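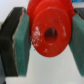
A red plastic part with a round hole in its front disk.

What Is the Hole For? Looking at Round Parts

Lots of things around you have a round part with a hole in the middle. Thread is wound on a spool. A toy car rolls on wheels. Window blinds go up and down with the help of a small wheel hidden at the top. Once you start looking, you will find round parts in nearly every room of your home.

This page is about what the different bits of a round part are called and what they do.

The disk

The disk is the flat, round piece at the end. If you set a spool of thread on a table so it stands up, it is standing on one of its disks. A flat disk keeps the spool steady.

The edge that sticks out past the middle is called a flange. You say it like this: flanj. The flange works like a fence. When thread or string is wound around the middle of a spool, the flange stops it from sliding off the end. Train wheels have a flange too. It sits on the inside of the rail and helps keep the train on the track.

The hole

The hole in the middle is called the bore. Most bores are made so that something can go through them. That something is usually a rod or a pin. If a wheel turns on the rod, the rod is called an axle.

The size of the bore matters. If the bore is too small, the rod will not go in. If it is much too big, the wheel will wobble. People who make parts measure the rod first and then make the hole a tiny bit wider, so there is room to turn.

The place of the bore matters too. A wheel with its hole right in the middle rolls smoothly. A wheel with its hole to one side goes bump, bump, bump. You can try this with a circle of cardboard and a pencil. Make one circle with the hole in the middle and one with the hole near the edge. Roll them both and feel the difference.

The collar

Some round parts have more than one layer. A narrow part may join onto a wider one, like a small cake sitting on a big cake. The narrow part is sometimes called a collar. A collar can keep the wide part from rubbing against whatever is next to it. It also gives the rod a longer hole to sit in, and that helps hold the part straight.

When you look at a part like this from the front, you mostly see the disk and the hole. You have to tip it to see the layers behind.
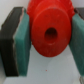
The round end and its hole look like ovals from this angle.

Why a circle can look like an oval

Hold a cup so that you are looking straight down at the top. The rim is a circle. Now tip the cup away from you slowly. The rim seems to get thinner and thinner until it looks like an oval. The cup did not change shape. You are only seeing it from a different side.

The same thing happens with wheels, plates, coins and bicycle tires. People who draw know this well. If you want to draw a wheel seen from an angle, draw an oval for the outside and another oval for the hole.

Light changes how a hole looks, too. The inside of a hole is usually darker than the outside because less light gets in. A red part can look dark brown inside the hole, even if the plastic is the same red all the way through. The rim often looks lighter where it catches the light.

Smooth and bumpy

Run your finger over a plastic bottle cap. The top is smooth, but the side has little ridges to help your fingers grip. Many round things have one smooth side and one that is rough or bumpy.

Plastic can also pick up marks. Scuffs are pale or dark smudges left when something rubs against it. Dust and chalky bits can stick to the surface as well. Marks like these show up easily on a bright color such as red.

Try it: a round part hunt

You will need paper, a pencil and a grown-up's permission to look in drawers.

1. Find 3 things that are round and have a hole in the middle. Good places to look are the sewing box, the toy box and the tape drawer.
2. Draw each one from the front.
3. Tip each one and draw it again from the side.
4. Label the disk, the bore and the flange. Some of your things will not have a flange.
5. Write down what you think goes through the hole. Leave a space if you don't know, and ask someone later.

Words to know

Axle: a rod that a wheel turns on.
Bore: the hole through a part.
Collar: a narrow ring or band next to a wider part.
Disk: a flat, round shape.
Flange: an edge that sticks out and keeps things in place.

Written by Oona Nurmi. For readers ages 7 and 8.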